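Household Water Use, Unit 4: Reading a Water Bill
Balldale Evening College, notes by Khoa Lục

Bring last month's water bill to class. If your water is included in the rent, borrow somebody's. People are oddly willing to hand these over, probably in the hope that you'll pay it.

The units. Many utilities bill in hundreds of cubic feet, a unit you will meet nowhere else in your life. One of them is 748 gallons. Others bill per 1,000 gallons, and a few switch between the two from page one to page two. Check the fine print before you do any arithmetic.
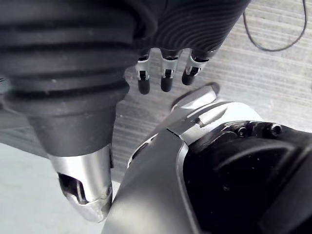
The base charge comes first. You pay it for being connected, even if you spend the whole month at your sister's. Usage comes second, usually in tiers, so the last gallon costs more than the first. Sewer comes third, and it is often the biggest number on the page. Most towns don't meter what goes down the drain. They assume that whatever came in went out again, which is hard on anyone with tomatoes.

Worked case. The Lo Presti household used 1,072 gallons in one week of March and 467 the week after. The difference is 605 gallons. Before blaming the teenagers, look at the toilet flapper, a cheap piece of rubber with expensive habits.

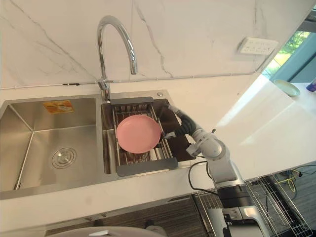 Leak test: turn everything off, read the meter, wait an hour, read it again. The ice maker counts as everything. So does the softener, which likes to run at 2 a.m. when it thinks you aren't listening.

Homework: redo the Lo Presti figures in cubic feet and show your work. An answer without units gets half credit and a sad face in the margin.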